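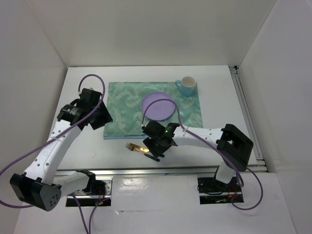

Speaker notes: Setting the Table Again
Ballstead Community Library, evening talk series
Mar 3, 2019

Slide 1. Title

Wait for the coats and the chairs to settle. Thank them for coming out in the cold. Then straight in with the question: who ate dinner at a table last night? Hands up. Now, who put something under the plate? (Usually a laugh here, and a lot of hands going down.)

Tell them what the next hour is about. It's about the ordinary set table at home, how it got the way it is, and why I think it's one of the most fun bits of everyday history you can get your hands on. You can do the research in your own kitchen!

Slide 2. Before everybody had a plate

Go slowly, people love this part. For a long stretch of the Middle Ages in Europe, a diner might eat off a trencher, a thick slice of stale bread. It soaked up the sauce. Afterward it could be eaten, given to the poor or tossed to the dogs. Two people often shared one dish and one cup between them.

Ask the room: what would you have to change about your manners if you shared a cup with the person next to you? Let them talk. At Koltholm somebody said "wipe your mouth first," and that's exactly what the old manners books say.

Slide 3. The fork shows up

Keep this short or I'll go on all night. Forks were in use at Italian tables long before the English wanted anything to do with them. They were seen as fussy, a little silly. Knives were something you carried with you. Spoons everybody had.

Pass around the two-tined fork from the Younis box. Remind them it's a reproduction, so they can poke at it as much as they like.

Slide 4. Cloth

My favorite slide, so watch the clock. The tablecloth is much older than the placemat. A good white cloth meant you had linen and somebody to wash it, and people wiped their hands on it too. Napkins took over that job over time.

The small mat for one person came along much later. I love what it does to a table! One big cloth says we're all at the same feast, and a mat says this bit is yours. Kids get this right away. Give a six-year-old a mat and watch them defend the border.
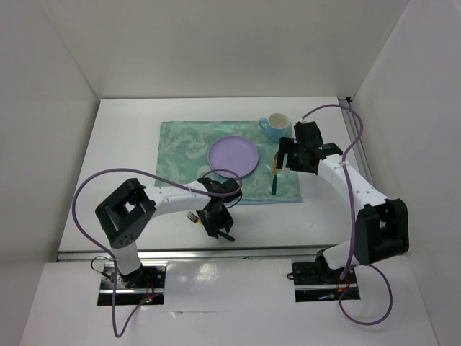

Slide 5. What the cup is doing there

Tea, coffee and chocolate all reached Europe in the 1600s, and suddenly people needed something for hot drinks. The first tea bowls from China had no handles. You held them by the rim and the foot, and you waited. Handles caught on bit by bit, and saucers got deep enough that some people poured the tea in and drank from those.

If anyone asks about drinking from the saucer being rude: yes, later on it was. Before that, plenty of respectable people did it.

Slide 6. One house, one inventory

Hold up the photocopy from the Masar project. It's a household list from a farmhouse, 18 pages, every pot and sheet written down for a will. There are 200 items in the kitchen alone and only one tablecloth, listed with the bedding! Read the three lines I marked in pencil. Don't read more, the handwriting slows me down.

Point out that the good plates were kept in the bedroom. Why? Take guesses. I don't know the answer myself and I'd love a better theory than mine, which is damp.

Slide 7. Try it at home

Hand out the sheets (100 copies in the blue folder, take the spares back to Ballstead desk). The job is to draw your own table tonight, before anyone clears it. Where does the cup go? Who decided that? Was it the same at your grandmother's?

Left-handed people, please do this one. Your drawings are always the best.

Slide 8. Questions

Have the book list ready. Repeat each question into the mic for the back rows. If it's quiet, start with chopsticks, someone always has a story.

Lights up by half past. Get the fork back.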